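Materials for Interiors – Unit 2 handout
Natural fibers and natural stone
Instructor: Harpreet Lachance

Read before class. The sample sheet from January still applies.

1. Coarse plant fibers

Coir comes from the husk of the coconut. Brown coir is taken from ripe husks and is stiff and hard-wearing. White coir comes from green husks and is finer and weaker. Both hold up well in damp places, which explains their long use in doormats, rope and brushes. Palm fiber is handled in much the same way and can be hard to tell apart by eye.

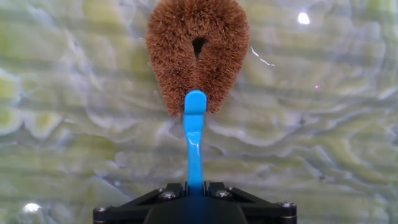

Sisal and jute are softer. Sisal takes dye well but stains with plain water, so keep it out of entries and kitchens. Jute is the weakest of the group – fine for a bedroom rug, poor on stairs. For the Vinbridge exercise, choose one fiber for the lobby and one for the upper hall and give the cost per square yard. The budget line for floor coverings is $2,479.

2. Banded stone

Most stone sold as onyx for walls is banded calcite. It is soft, it scratches, and acid will etch it. Lemon juice or vinegar is enough to leave a dull spot. Thin slabs let light through, so the backing and any lamps have to be planned before the stone is ordered. Ask for the slabs in sequence if the bands need to line up across a joint.

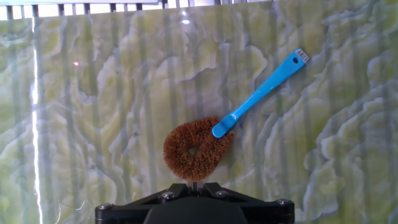 3. For next time

Read the Nieminen chapter on sealers. Bring your Drirkham floor plan, with wet areas marked.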